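Gedarwood Runners Forum > Training and Racing > First half marathon for a charity team, is 12 weeks enough?

aisyah_k
Hi everybody, long-time reader and first-time poster, so please be gentle with me! I signed up last night for the Laltport Half in October, with the team that runs for the children's hospice. My aunt was a nurse there for years and I have been saying "next year" since I was in college, and last night after dinner I just sat down and did it before I could talk myself out of it.

So now I have 12 weeks and a lot of feelings. I can run four miles without stopping if I keep it slow, and by slow I mean that people walking dogs are sometimes a worry. I've never gone farther than five. The team sent a plan that has me running five days a week and it looks like an awful lot to me, but the coach on the welcome call (very nice, very loud) said everybody manages it.

Is 12 weeks enough? And does it really have to be five days? I work on my feet and I'm a little scared of getting hurt before I even get to the start.
Aisyah Khoo

Lambros_P
Welcome Aisyah, and well done for signing up. Twelve weeks from a base of four miles is plenty for a half. I've helped a good many people around that course over the years and the ones who came in with four miles in their legs did just fine.

Five days, though, no. Not on your feet all day at work. I would do three runs: one easy, one a bit longer than easy, and one long one that grows by a mile or so each week, with a lighter week every fourth week so your body catches up. Walk on the other days if you feel like it. Get your long run up to eleven miles and the crowd will carry you through the rest.

theanob
Oh, I'm going to disagree with Lambros a little, and he knows I say this with love because he has driven me home from more than one race.

I followed a three-day plan for my first half and I thought it was the hardest thing in the world, because every run was either long or meant something. When I went to five days the next year, with two of them being tiny little two-mile shuffles around the block in whatever I happened to be wearing, everything got easier. The short ones kept the habit going. I stopped having that argument with myself at the door every time, since the answer was nearly always "yes, but only for twenty minutes."

I think when people see five days they picture five big efforts. Look at the plan again, Aisyah, and see how many of those days are short. If it's two or three of them, I would at least try it for a couple of weeks before you throw it out. 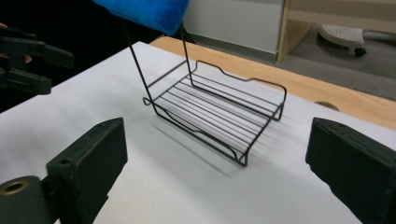

The other thing I'd say is please don't do all your running alone. I trained by myself that first year out of pure shyness. I thought I would be holding everyone up, and then I showed up at the Waleck trail group the following spring and there was a whole bunch at the back having the best time, talking about soup and their grandchildren and whose knee was doing what. I have met half the people I love in this town in that back bunch. They go out at 7 in the morning from the lower parking lot and there is coffee after.

Raghav_K
+1 for the Waleck back bunch, I'm one of them.

On the days question I side with Lambros. I did five days a week for my first half, very proud of myself, kept a chart on the refrigerator and everything, and in week six my shin started to complain. I ignored it because the chart said so. By week eight I was in a boot and I watched the race from a lawn chair with a cowbell. My wife still has a picture of my face from that morning and I won't be sharing it.

I came back the next year on three runs a week plus a swim, and I finished, slowly, and cried all over the poor young woman handing out medals.

theanob
Raghav, I'm sorry about your shin, but was it the five days or was it that you ran every one of those five as if somebody was chasing you? I've run with you. You don't have a slow gear on a good day!

Raghav_K
I feel this is unfair and also true.

Lambros_P
Theano has a point there, but it's a point for my side too. New runners don't know what easy feels like yet. If you give them five days most of them will run five medium days, and that's how you end up with the cowbell. With three days there's room to get it wrong.

aisyah_k
Wow, thank you all, I didn't expect so many answers before lunch! I went back and looked at the plan like Theano said and you're right, two of the five are two-milers. I had only seen the boxes filled in and panicked.

I'm nervous about the trail group, but 7 in the morning is fine, I'm up anyway. Do I need trail shoes?

Can I ask about the fundraising too? The minimum for the team scares me more than the running does. I've asked my mom and my two brothers and now I have run out of people.

EvanthiaPs
No trail shoes for Waleck, it's packed gravel the whole way except one muddy bit by the footbridge, and everybody walks that.

Now fundraising I can help you with, I've been on that same team three times. Take a breath. You haven't run out of people, you've run out of people you're comfortable asking, and I was exactly the same. My first year I wrote one post online, got very little back, and decided my friends were all cheapskates. They had just missed it! I wrote to them one at a time, a proper little note to each one saying why I was doing it and what the hospice had meant to us, and that was when it started coming in. I wrote 128 notes by the end. It took me most of a month of evenings with the radio on.

Tell them about your aunt. If any of the nurses she worked with are still around, write to them as well. They may only be able to give five dollars, but they will come and stand at mile nine and scream your name, and you'll want that at mile nine, because there's a long drag up past the water tower.

Also, ask at work. My boss at the time was a man who never said good morning to anyone and he gave more than my own sister did. (She reads this forum. Hello, Katina.)

Lambros_P
I'd add one thing that may not be popular here. I'd rather see people give directly to the hospice, and run the race on their own entry. I did the team thing once and all that emailing and counting up in the last two weeks had me so wound up that I hardly slept. The cause got its money, but I didn't enjoy the day one bit.

EvanthiaPs
Well, that's up to each person, Lambros, but I don't think I would ever have got to the start line without the team. I'm not a natural runner and there were mornings when I only went out because I'd told 128 people I was going to. And the tent at the finish! They have a cot for you to lie down on, and somebody's mother always makes rice pudding.

If she starts asking now and not in the last two weeks, she won't be wound up. Mine was all in by week eight that second year and I could forget about it.

Raghav_K
The rice pudding is worth the entry by itself.

aisyah_k
I'm in it now, so rice pudding it is! I've started a list, and once I added the people from my old apartment building and my Monopoly night friends it got to be a lot longer than I thought. I wrote to four of them this evening and one has already answered, my old landlady of all people, who says she'll come and watch.

I think I'm going to try the five days for two weeks with the two short ones really short, and if anything hurts I'll drop to Lambros's three. Is that a silly compromise?

Lambros_P
It's a perfectly sensible one. Promise me you'll drop one at the first twinge and not the fifth.

theanob
Not silly at all. And come to Waleck! I'll be the one in the orange hat with the bad knee. What name will be on your bib? I was 202 last year and I'm still hoping they give it to me again, I've gotten attached to it.

aisyah_k
Just Aisyah, I think. I'll look for the hat. Is the lower parking lot the one by the tennis courts or the one past it?

Raghav_K
Past it. If you reach the boat ramp you've gone too far.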